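Kilten questions the case for the "everything pocket" as it reports on school bag packing

17 Apr 2025

Kilten, the bag repair and resale firm based in Welley, has today published a report on how school and art bags are packed, and it has some doubts to share about what the trade has been selling to families.

The report, called Tam, looks at 57 backpacks brought to the firm's Welley workshop for repair. Kilten asked the owners to empty and repack each one at a table before handing it over. Staff wrote down where things went, how long it took and what was left out at the end.

Bag makers have spent years adding sleeves, loops, zipped panels and pockets within pockets. Each new range is said to keep its owner organised. Kilten found little sign of it. More than 100 small pockets across the bags were empty when they arrived, and several owners did not know that theirs were there.

"We keep being told that one more pocket will sort out the mess," a Kilten spokesperson said. "We mend these bags for a living and we have yet to see it. Pens go to the bottom. They went to the bottom in the old bags as well."

The firm is no kinder about packing guides, many of which advise rolling, colour coding and labelled pouches. Owners who had tried such a system said they had dropped it within 3 weeks. Kilten does not rule out that the methods suit some people, but says it would like to see proof before parents are asked to pay for the pouches.

Flat items caused the most trouble. Drawing boards, sheets of card and finished work were often put in last, on top of books and lunch boxes, and came out bent. The report suggests laying the bag on its back on a table, opening the flap fully and putting the flat piece in before anything else. Smaller things such as markers can wait on the table until it is in. 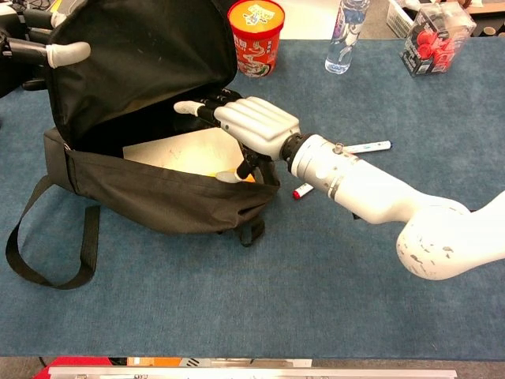
A plain black bag with one main space did as well as any other in the workshop, provided it opened wide enough to see into. Dark linings were a common complaint, and Kilten asks why so few makers offer a pale one. Long straps also came up, mostly from owners who had shut them in a zip or caught them on a chair.

Kilten accepts that its report is a small one. The bags came from people who already wanted a repair, which may mean they were treated more roughly than most. The firm also sells used bags and so has an interest in people buying fewer new ones. Readers should bear both points in mind.

A second round is planned for September, when the Akau hall in Welley will host a free repair and packing day. Zips, buckles and torn seams will be looked at on the spot where time allows. No pouches will be on sale.

Printed copies of Tam are free from the workshop counter while stocks last. Kilten has printed 3845 of them, a number the firm now thinks was hopeful.

ENDS

Notes to editors
Kilten repairs and resells backpacks, satchels and art bags.
Press enquiries should be sent to the Kilten workshop, Welley.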